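Sorting out the small parts, part two: labels, counts and the scale

I left off last time with the drawers out of the cabinet and everything tipped onto a bedsheet in the garage. The sheet stayed on the floor for 11 days, which was longer than planned, and by the end of it I had strong opinions about wood screws.

To recap for anyone who skipped the first post: the old system was a wall cabinet of small plastic drawers, filled over two decades by me and, before that, by my father-in-law. The labels described what had been in the drawers at some earlier date. The drawer marked PICTURE HOOKS held toggle bolts. The one marked FUSES held a single fuse and a quantity of dried rubber washers.

What I wanted was modest. For any fastener in the garage I wanted to know whether I had it, where it was, and whether I had enough for the job. The first two are a labeling problem. The third is a counting problem, and counting small hardware by hand is slow and I am bad at it.

Categories

The first sort was by type, and I got it wrong. I split by head (flat, pan, hex, round) and then by length. That looks sensible on the sheet and is useless at the cabinet. When I go looking for a screw I nearly always start from the thread, as the hole already exists and the screw has to fit it. Head shape is the second question and length is the third.

So the second sort went: machine thread or wood thread, then diameter, then length, with head style mixed inside a compartment unless I had a lot of one kind. Metric and inch went to opposite ends of the bench. I checked every machine screw against a thread gauge, including ones I was sure of. An M5 and a No. 10-32 look very much alike in bad light, and they will start into each other's nuts for a turn or so before they bind. I found mixed stock in nearly every drawer where both were present.

Anything bent, rusted past the plating or with a stripped recess went into a coffee can for scrap. I had expected to fill the can once. I filled it three times.

Trays

Sorting on a flat bench means that everything rolls. Pouring parts out of a cup and back into a cup is where most of the losses happen, and a shallow tray with a rim fixes most of it. I use two at a time, side by side, one for the parts still to be checked and one for the parts that are done. The work always moves in the same direction, left to right, and when I get called in for dinner I know what state it is in when I come back. 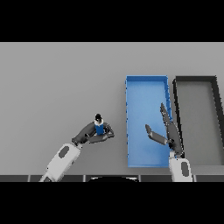
Weighing

Counting by weight is standard practice in any stockroom and there is no reason not to do it at home. You weigh a known sample, divide to get a unit weight, then weigh the lot and divide again. The arithmetic is trivial. The errors come from the sample.

I bought a Tudora bench scale that reads to 0.1 gram and goes up to 2000 grams. It has a parts counting mode, which I used for one evening and then stopped using. The mode wants a sample of ten pieces. For a small screw weighing a bit under a gram, ten pieces is under ten grams, and a reading error of 0.1 gram is already more than one percent. Carry that across several hundred screws and you are off by several screws. A sample of fifty brings the error down to something I don't care about. It also averages out the variation between pieces, and there is more of that than I would have guessed, especially in the cheap zinc ones.

My procedure, for the record:

Zero the scale with the empty cup on it.
Count out fifty pieces by hand, in fives.
Weigh, divide by fifty, write the unit weight down to three decimal places.
Pour in the rest, weigh, divide, round to the nearest whole piece.
If the result before rounding lands near a half, recount the sample.

That last step caught two bad samples. In one of them I had counted forty-nine. In the other there was a longer screw in with the shorter ones, so the whole lot had to be gone through again.

As a check I counted one compartment entirely by hand. The scale said 444 drywall screws. I got 443, then 444, then gave up and took the scale's word for it.

The grand total when I closed the notebook was 2615 pieces of threaded hardware, leaving out nails, which I did by weight only. I have no use for the exact number of nails.

Labels

I tried three kinds. Handwritten masking tape is fast and dries out. Thermal labels look good for a year, but my garage faces west and the ones on the end of the cabinet went gray over a single summer, so I already knew how that ended. What I settled on is laser-printed card stock slipped into the label slot, with a strip of clear tape over the front. The card carries the size in large type, the length below it, and nothing else. I had considered printing the count and decided against it. The count changes the first time I open the drawer and a wrong number is worse than a blank.

The new cabinet is a Stakard with 11 columns. The drawers have a stop at the back so they do not come all the way out and dump onto your foot, and you defeat the stop by lifting the front edge. I like this. The dividers I like less. They are a friction fit and small washers migrate under them. I ran a thin bead of hot glue along the bottom of the dividers in the washer drawers and left the others alone.

Columns one through four are metric machine, five through seven are inch machine, eight and nine are wood, ten is washers and nuts, and eleven is what my wife calls miscellaneous and I call unresolved. It contains, among other things, the hardware bag from a Mussa shelf unit we no longer own. The cam locks in it fit nothing else I have ever seen and I still didn't throw them out.

Reordering

Nilton Echeverri, who commented on the first post, suggested a two-bin system: keep the working stock in the drawer and a sealed bag of the same part behind it, and reorder when you open the bag. He runs it for a whole maintenance shop and it clearly works for him. At my scale it would mean a sealed bag of everything, and I use perhaps twenty sizes with any regularity. I've done it for those and ignored the rest. The bags are marked with the unit weight, so if I want a number I can get one in under a minute.

He also asked whether I was going to put the inventory in a spreadsheet. I did, in October, and I have updated it twice. It has one row per compartment, with size, length, head, finish, unit weight and last count. The unit weight column is the only one I look at. The last count column is accurate for parts I never use.

I order refills from Motbridge when I can. Their boxes state the finish properly and the lengths are measured the way they should be, under the head for pan head screws and overall for flat head. If you have ever ordered flat head screws from a seller who measures under the head, you'll know why I mention it.

Cost

The cabinet was the bulk of it. The scale was next, then the card stock and the thread gauge, which I already owned but could not find and so bought again. The first gauge was in the drawer marked FUSES, under the washers — I had apparently put it there myself, as it was wrapped in one of my own receipts.

Still open: the electrical drawers, meaning wire nuts, ring terminals and crimp connectors. They don't weigh consistently enough to count by scale, at least the insulated ones I tried, where the plastic sleeves vary from batch to batch. I may just sort those by color and leave it there. Part three will cover them, and the nails if I change my mind.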